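Home Talks Workshops Resources About Contact

Speaker notes: Sorting a deceased estate's small things
Huia Merrick, Kumau Community Hall series

Shares 278 Comments 2

Opening. Thank people for coming out. Mention the tea is at the back and the door to the car park locks itself at nine, so don't step out without telling someone.

Start with my aunt's house in Preltimell. Three bedrooms, a sleepout and a garage. The furniture took one weekend. The small things took until January. Most families I've worked with since tell me much the same story. A wardrobe is one decision. A drawer full of buttons, keys, foreign coins, stamps and watch parts is hundreds of decisions, and they all come when you're tired.

Slide 2. What I mean by small things. Anything that fits in a closed hand. Jewellery, badges, medals, sewing notions, screws and fittings, hearing aid batteries, fountain pen nibs, SIM cards, baby teeth (pause here, there is always someone with baby teeth).

Slide 3. Before you touch anything. Check who the executor is and that they're happy for you to start. Photograph each drawer as it was found. In my aunt's case a photo of the dresser settled an argument between two cousins about a brooch, months later. Ask whether there's a list attached to the will. People often write one and put it somewhere odd. Hers was in the piano stool.

Slide 4. Setting up. You want a flat, pale surface and good light from the side. Work at a table you don't need to clear for dinner. Sit down to do it. Have a box with compartments for anything tiny, a roll of masking tape and one pen that works. Don't buy a whole storage system at this stage. I did, from Hubmann, and most of it is still in my laundry.

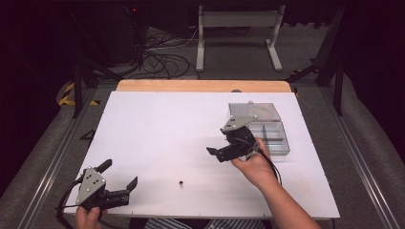
Go through one container at a time, and finish it before you open the next. I tip the contents out and make four groups: keep, ask, sell or give, rubbish. The "ask" group matters most. Put a strip of tape on each item with the name of the person to ask. If there is no name to write, it doesn't belong in that group.

Slide 5. Numbers from my aunt's place. I kept a tally because I wanted to know. The sewing room alone had 463 separate items once the buttons were counted by the jar. Of those, 299 went to the op shop or to her craft group. Read these slowly, people like to write them down.

Slide 6. Valuables. Don't clean anything. Polishing a medal or an old coin can knock down what it's worth. Look for hallmarks with a magnifier. Get a written valuation if the estate needs one, and ask the valuer beforehand how they charge. Costume jewellery goes in its own bag so it doesn't scratch the rest.

Slide 7. Keys. Try every key in the house before it's sold or the lease ends. Label the ones that work. Keep the others until the estate is finalised, as there may be a safe deposit box or a storage shed that hasn't come up yet.

Slide 8. When the family disagrees. Take turns choosing, youngest first, one item each. Set a time to stop. Two hours is plenty. If it gets heated, put the item back in the "ask" group and make lunch. I was asked in Fundlow whether to draw lots. You can, if everyone agrees to it before the draw.

Skip slide 9 if we're past 8.15 pm.

Slide 9. Letters and papers. This is a separate talk. For tonight, keep them dry, keep them in the order you found them, and don't read them at midnight.

Questions. Likely ones: what to do with old glasses (ask your optometrist), whether to keep single earrings (your call, I kept one), how long it all takes (longer than the agent tells you). Handouts are on the chair by the door. Please leave the pens.

Get new talks by email. Enter your address to join the newsletter. You can unsubscribe at any time.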